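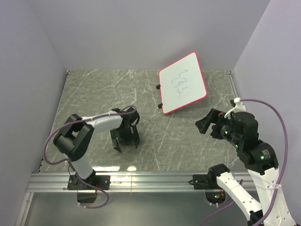 Both arms at the table in our shared workshop, with the marker board between them.

About Clandell

Clandell is a small shared workshop where people build robots in their spare time, and for a good while now the thing we have all been building together is a pair of arms. We have other projects on the go (a bread-proofing box that keeps its own temperature, a very stubborn curtain opener), but the arms are what most visitors ask to see first, and they are what we talk about over coffee, on the stairs and in the parking lot when we should be going home.

We started in a garage with one bench and one vise. The garage belonged to one of our founding members, and it was cold enough in November that the glue took all night to set. When Workix, the tool library down the street, offered us its back room, we moved everything over in two trips and have been there ever since. Workix still runs the tool library in the front. We share the drill press, the good saw and the kettle.

Today we have 47 members. A few of them write software for a living, and a lot of them don't. We have a dental technician, two retired machinists, a piano tuner, several high school students and a pastry cook who is better at cable routing than anyone else in the building. No one needs experience to join, and you don't need to bring a project with you. Most people come in wanting to watch and have a screwdriver in their hand by the end of the evening!

The Panicker table

The two-arm setup is called the Panicker, after the habit our very first arm had of flinging itself straight up whenever it lost its place. That arm is long retired and the name stuck to its replacements, which are much calmer.

Both arms are bolted to one aluminum rail along the front of the table. We love that rail. On the old bench each arm had its own clamp, and every time someone leaned on the wood the two of them drifted apart by a hair, and then we spent the first hour of the next session measuring again. With the grooved rail you loosen the bolts, slide, tighten, and you're done. If you are planning something like this at home, buy the rail before you buy anything clever.

The pale walls came later and were a group effort. We had been working in the open room, with people walking past in bright jackets and the afternoon sun coming in through the street window, and results from one session never matched the next. Once the table was boxed in, things settled down a lot. The glossy marbled top still throws a glare back from the lights, and there is a lively argument going about whether to swap it for something dull. (Half of us think it looks fantastic. You can probably guess which half does the vision code.)

Then there are the purple cables. We get asked about these more than anything else on the table. They loop up and over the arms with plenty of slack, and that slack took us ages to get right. Too short and the cable tugs at the wrist on a long reach. Too long and it droops into the work. We went through cable ties, tape, hair elastics and a length of garden hose before ending up with ties on the links and a white clip on the wrist.

What we do with it

Small, everyday jobs, mostly. Picking up, passing across, turning over, putting back. The whiteboard with the red-pink frame is a favorite around here, as it's flat, light and surprisingly awkward for a gripper to get hold of. The little black clips are worse. We have a long wish list of two-handed jobs pinned up by the door, and members add to it whenever they like: folding a napkin, opening a pencil case, threading a shoelace. The shoelace is going to take a while.

We keep a written log of every attempt, in a plain paper notebook, including the ones where the arm picks up nothing at all and carries it carefully across the table. We are on page 137. New members are encouraged to read it from the start, and it's a great read, with a lot of crossing out.

Pakent

Pakent is our own control program, written by members and shared freely with anyone who wants it. It began as a way to move one joint with a slider. These days it runs both arms, plays back saved moves and stops everything when you hit the space bar – a feature we added early and have never regretted. The manual is patchy in places, and if you enjoy writing clear instructions we would be thrilled to have you.

Visiting and joining

The workshop is open four evenings a week from 6:30, and you are welcome to drop in and look around. Please wear closed shoes and tie back long hair. Under-16s are very welcome with an adult. Membership is monthly, you can stop whenever you want, and it covers the use of the room, the hand tools and the Panicker table once a member has shown you how to start it up and shut it down.

We are also putting money aside for a third arm, so that two people can practice at once without taking turns. The jar by the kettle stands at $400 and we're very pleased with it. Spare servos, screws in any sensible size and working power supplies are gladly accepted too. Leave them on the shelf inside the door with a note saying what they came out of.

23 shares | 2 comments

Contact Clandell | Find us at Workix, back room, side entrance | © Clandell | Back to top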